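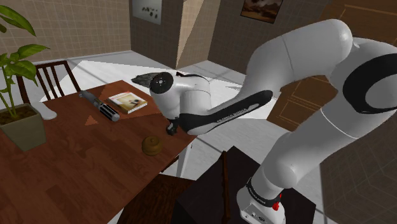

Panda-Arm am Esstisch, Simulation der AG Robotik

AG Robotik am Gymnasium Ustberg
Protokoll der Projektsitzung im März
Beginn: 15.40 Uhr, Raum des Physikkurses
Sitzungsleitung: Ximeng Wei
Protokoll: die Schriftführung, wie immer unter Vorbehalt

TOP 1 Protokoll der letzten Sitzung

Genehmigt mit einer Änderung. Der Satz "Das Greifen funktioniert jetzt zuverlässig" wird gestrichen und ersetzt durch "Das Greifen hat in der Vorführung funktioniert". Zwei Mitglieder fanden das kleinlich. Die Schriftführung nicht.

TOP 2 Stand Projekt "Rosari" (Tischszene)

Ximeng Wei berichtet. Die Szene steht: Esstisch, Stühle, Topfpflanze, Taschenlampe, ein kleines Buch und die runde Dose mit Knauf. Der Arm steht auf seinem schwarzen Sockel am Tisch. Am Aufbau soll bis zum Wettbewerb nichts mehr geändert werden.

Gerechnet wurden 2.840 Durchläufe, davon meldet das Programm 2.703 als erfolgreich. Die Zahl steht bereits im Entwurf für das Plakat. Auf Nachfrage, was "erfolgreich" heißt: Die Finger sind geschlossen und melden Kontakt. Ob der Gegenstand danach angehoben wird, prüft die Auswertung nicht. Ximeng Wei hält das für vertretbar, weil der Kontakt die schwierigere Hälfte sei. Die Schriftführung bittet festzuhalten, dass das eine Behauptung ist und dass auf dem Plakat "greift" stehen soll.

Längere Aussprache. Gegenvorschlag: Als Erfolg zählt nur, wenn der Gegenstand am Ende des Durchlaufs über der Tischplatte gehalten wird. Dagegen wurde eingewandt, dass dann alles neu gerechnet werden muss und die Rechner im Computerraum nur nachmittags frei sind. Das stimmt, ändert aber an der Sache wenig.

Beschluss: Es wird neu ausgewertet. 900 Durchläufe reichen dafür, die Startpositionen werden ausgelost und vorher abgespeichert. Das Plakat bleibt bis dahin ohne Zahl. (Eine Gegenstimme, zwei Enthaltungen.)

TOP 3 Handkamera

Die Gruppe möchte die Kamera am Greifer als Haupteingabe verwenden und die Außenansicht nur noch zur Kontrolle mitlaufen lassen. Begründung: Von oben sehe man den Knauf und beide Finger, mehr brauche das Netz nicht.
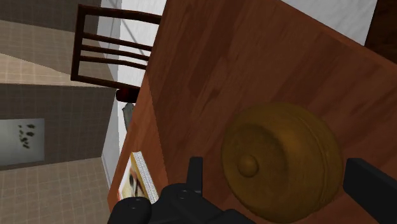

Bedenken dazu aus der Runde: Die Ansicht ist gegen den Raum gekippt, der Tisch läuft schräg durchs Bild, und am Rand sind Stuhl, Fliesen und Wandbild zu sehen. Es ist ungeklärt, ob das Netz den runden Gegenstand erkennt oder sich an der Umgebung orientiert. Bei immer gleichem Zimmer wäre beides möglich, und die Erfolgsquote sähe gleich aus. Ximeng Wei sagt, das glaube sie nicht. Ein Test liegt nicht vor.

Außerdem wurde gefragt, warum der Deckel je nach Ansicht einmal braun und einmal eher messingfarben wirkt. Vermutet werden Beleuchtung und Spiegelung, nachgesehen hat noch niemand. Wer die Materialeinstellungen öffnet, schreibt bitte auf, was vorher drinstand. Beim letzten Mal war das nicht der Fall, und die Suche hat eine ganze Sitzung gekostet.

Auftrag: Vergleichslauf mit anderer Wand und anderem Boden, sonst alles unverändert. Bricht die Quote ein, wird über die Handkamera neu gesprochen.

TOP 4 Wettbewerb "Havisia"

Anmeldung ist raus. Der Regionaltermin liegt auf einem Samstag, Abfahrt 7.15 Uhr am Haupteingang. Laut Ausschreibung darf in der Simulation gearbeitet werden, die Jury kann aber fragen, wie sich das Ergebnis auf einen echten Arm übertragen lässt. Die vorbereitete Antwort ("grundsätzlich gut") wurde vorgelesen und zurückgewiesen. Wir haben das nie ausprobiert und sollten es dann auch so sagen. Neue Fassung bis zur nächsten Sitzung, höchstens eine halbe Seite.

TOP 5 Geld

Der Förderverein hat 2.000 Euro in Aussicht gestellt. Ein Teil der Gruppe möchte davon eine Grafikkarte kaufen, der andere die Fahrtkosten decken. Zur Behauptung, mit der neuen Karte rechne alles "zehnmal so schnell", gibt es keine Messung. Vertagt, bis jemand die jetzige Rechenzeit gestoppt hat. Eine Zusage liegt schriftlich noch nicht vor.

TOP 6 Verschiedenes

Der Name "Taipe" für das Auswertungsskript bleibt, obwohl ihn keiner erklären kann. Alte Versionen bitte nicht mehr auf dem Schullaufwerk unter "neu", "neu2" und "final" ablegen.

Der Antrag, die Sitzungen auf 90 Minuten zu begrenzen, wurde um 17.25 Uhr gestellt und angenommen.

Offene Aufgaben
Neuauswertung mit Anheben als Kriterium: Ximeng Wei
Vergleichslauf Wand und Boden: Gruppe Simulation
Antwort zur Übertragbarkeit: Gruppe Plakat
Rechenzeit messen: noch nicht vergeben

Ende: 17.35 Uhr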